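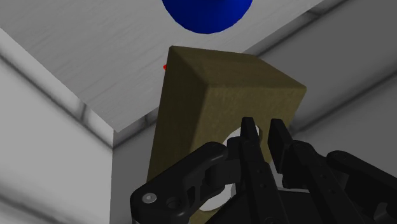
Fig. 1. Simulated cell, close in at the gripper. Olive block, black fingers.

26/01/2021 – Poltix teaching lab
Reading time: 4 min
Print this page | E-mail this page

Session notes: setting up the Bravlow cell

Same cell as last term, simulated only. You'll need the Prernero scene file and the joint limits sheet. Have both open before we start, the loading takes a while on the lab machines.

1. Base frame first

Everything hangs off the base. Arm is mounted on the dark platform next to the table, not on the table itself. So the table top has its own frame and you have to enter the offset between the two. Most of the trouble in October was people leaving that at zero. Arm looked fine in free space, then went wrong as soon as it had to reach the surface.

Check: send the tool point to the table origin, 200 mm up. Look at it from two sides. Only then come down.

2. Tool frame

Two-fingered gripper. Tool point goes midway between the fingertips – not at the wrist flange, which is where the file puts it by default. Change it, save, reload. If you don't reload the old value stays in memory and you will spend the afternoon wondering.

Finger parts: leave the linkage shapes as they are. Someone always swaps them for plain boxes to speed things up, and then the contact is wrong on anything with a hole or a slanted side.

3. Views

Two to set up. The close one near the gripper, as in Fig. 1, and the wide one that takes in arm and table. Close view is for lining up the fingers. It tells you very little about height above the table, the block looks huge and tilted and you lose all sense of distance. Use the wide view for height. Keep both up side by side.

Things in the close view to get used to:
- gripper parts cover a lot of the block, always
- colours are flat so edges are hard to judge, turn up the top light if needed
- the fingers go very dark. Leave them, don't recolour

4. Test pick

Start with the olive block. Clear approach path, slow speed, open fingers, straight down. Close. Stop there and look before you lift anything.

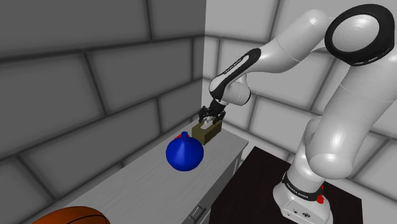

At this point check the block's tilt. A small tilt is common after closing, and it can come from the tool frame being turned a degree or two, or from one finger touching first. To tell which: open, back off, rotate the wrist half a turn, try again. Tilt goes with the wrist = tool frame. Tilt stays put = block pose or table frame. Write down which you got, you'll be asked.

Also check clearance. The blue vase is a wide shape with a round body and a narrow neck, so a path that clears the neck can still hit the bulb. Collision margin goes on the widest part. Same for the wall behind the far end of the table, the elbow is usually OK but the path planner likes to swing round the back.

5. If it shakes in the grip

Usually contact settings. In this order:
a) grip force down a bit
b) time step smaller
c) friction, last of all. Put it back afterwards if it made no differnce

Don't change two at once. Reset the scene between tries, a paused scene keeps its old contacts.

6. Looking after the file

Save a copy before each change, with your group letter on the end. The Frei loader overwrites without asking. Log sheet goes in the shared folder – frame offsets, tool point, which test failed and what you did about it. One line each is plenty.

Allow about 40 minutes for 1 to 4. Section 5 only if you need it.

Bring for next time: your saved scene, your log, and the offset table on pape r as well, the projector room has no logins.

Print this page | E-mail this page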